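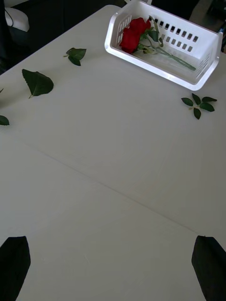
Cómo desmontar, limpiar y guardar flores artificiales sin deformarlas

Por Sarahí Cárdenas
8 de diciembre de 2022

Las flores de tela y de plástico se estropean casi siempre guardadas. Se meten en una bolsa, la bolsa acaba debajo de otra cosa y, cuando se vuelven a sacar, los pétalos están aplastados y los tallos han cogido una curva que ya no se quita. El método que sigue es el que uso en casa con rosas, hortensias y ramas de hoja. Lleva una tarde y no hace falta comprar casi nada.

Qué se necesita

- Una mesa despejada, mejor de color claro.
- Una o dos cestas de plástico con agujeros, poco profundas.
- Una brocha suave, de las de maquillaje o de repostería.
- Un paño de microfibra.
- Un barreño con agua tibia y unas gotas de jabón neutro.
- Papel de seda blanco, sin tinta.
- Etiquetas y un rotulador permanente.

La cesta tiene que ser rígida y con las paredes caladas. Las de tela ceden y las flores se van al centro. Yo tengo dos de la marca Hidska, de 34 centímetros de largo, pero sirve cualquiera en la que el tallo más largo quepa en diagonal. Si el tallo sobresale un poco por el borde tampoco pasa nada mientras se trabaja; para guardar, sí conviene que quede todo dentro.

Paso 1. Separar las piezas

Muchas flores artificiales vienen por partes: la cabeza encaja en el tallo y las hojas van en ramitas aparte, metidas a presión en un saliente. Antes de tirar de nada, mire si hay pegamento en la unión. Si lo hay, deje la pieza como está. Si no, sujete el tallo justo por debajo de la unión y tire de la ramita en línea recta, sin girarla. Al girar se agranda el agujero y luego la hoja se cae sola.

Ponga cada cosa en la mesa sin amontonar. Las ramitas se enganchan unas con otras por los bordes de las hojas, y al separarlas es fácil arrancar una. Con las flores tumbadas se ve además cuáles tienen los pétalos deshilachados y cuáles han perdido el color por un lado. 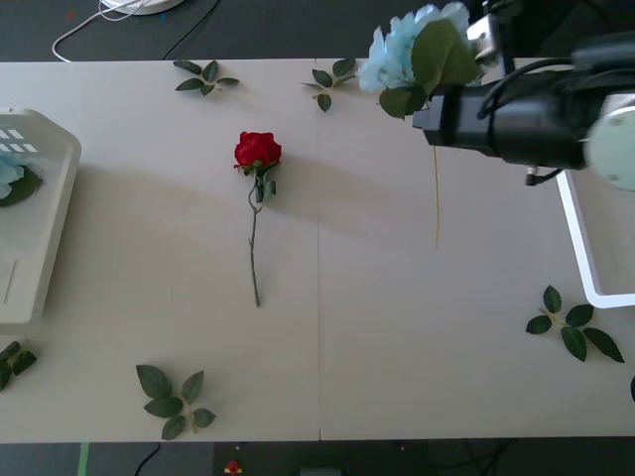
Una rosa, una hortensia azul claro y las ramitas de hojas sueltas sobre la mesa.

Paso 2. Quitar el polvo en seco

Empiece siempre en seco. El polvo mojado se mete en la tela y deja un cerco gris difícil de sacar. Coja la flor por el tallo, póngala boca abajo y sacúdala con golpes cortos contra la palma de la otra mano. Después pase la brocha desde el centro de la flor hacia fuera.

En las rosas, los pétalos del centro están muy apretados y la brocha no entra. Para esas uso un secador en frío, a unos dos palmos de distancia. El aire caliente no se debe usar en este paso, porque despega los bordes encolados.

Las hortensias piden más paciencia. Cada cabeza lleva muchos pétalos pequeños y el polvo se queda en la base. Vaya por zonas, separando con los dedos, y dé la vuelta a la flor un par de veces.

Paso 3. Lavar lo que se pueda lavar

El plástico se lava sin problema. La tela, depende. Haga una prueba en una hoja de la parte de atrás: moje un trapo blanco, apriételo sobre la hoja y cuente hasta 20. Si el trapo sale manchado, esa flor se limpia solo en seco.

Las que aguanten el agua se sumergen en el barreño cabeza abajo, se mueven despacio y se aclaran. El tallo es mejor no meterlo. Casi todos llevan un alambre dentro, y si el corte de abajo no está sellado, el agua sube y el alambre se oxida. Limpie los tallos con el paño apenas húmedo.

Las ramitas de hojas se pueden lavar todas juntas. Si las hojas tienen los nervios muy marcados, ayuda un cepillo de dientes viejo y blando.

Paso 4. Escurrir y secar

Deje escurrir las piezas lavadas en la cesta calada, con una toalla debajo. Ponga una sola capa. Las flores grandes necesitan toda la noche; las hojas de plástico suelen estar listas en un par de horas. No las ponga al sol ni encima del radiador.

Si algún pétalo se ha doblado, este es el momento de arreglarlo, cuando todavía está algo húmedo. Se estira entre dos dedos y se mantiene así un momento. Para las hojas arrugadas funciona el vapor de una plancha, sin tocar la tela y con la hoja sujeta con una pinza.

Paso 5. Colocarlas en la cesta 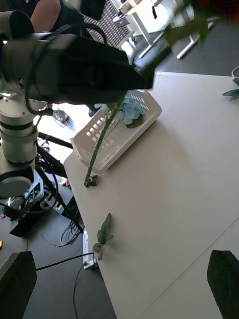
Yo empiezo por la flor más voluminosa y dejo las hojas para el final. La cabeza va tumbada dentro de la cesta, sin nada encima, y el tallo busca la diagonal. Con la hortensia azul el tallo largo pasa por encima del borde de la cesta y termina fuera, sobre la mesa, así que ese hay que recolocarlo antes de guardar o sacarlo de la cabeza si es desmontable. La ramita de hojas que queda suelta sobre la mesa irá después en un sobre de papel de seda.

Entre flor y flor ponga una bola de papel de seda floja. Las rosas no deben quedar presionadas contra la pared mucho tiempo, porque el lado que apoya se aplana. Un poco de papel entre el capullo y el plástico lo evita.

No apile más de dos cestas. Si hay que poner algo encima, que sea una tapa rígida apoyada en los bordes.

Paso 6. Etiquetar

Escriba en la etiqueta el tipo de flor y el mes en que la guardó. A mí me sirve también anotar para qué jarrón era. En junio monté un centro para el recibidor y me faltaba una rama que llevaba meses en otra cesta sin nombre.

Dónde guardarlas

Un armario interior, seco y sin luz directa. El trastero solo vale si no tiene humedad. El azul y el rojo son los colores que más se comen con la luz, al menos en las que tengo yo. Conviene abrir las cestas cada cierto tiempo y sacudir el papel.

Artículos relacionados

- Cómo limpiar jarrones de cuello estrecho
- Centros de mesa con hortensias artificiales
- 17 ideas para aprovechar cestas de plástico caladas
- Quitar restos de pegamento de la tela, por Hooman Sadeghi
- Guardar los adornos de Navidad por habitaciones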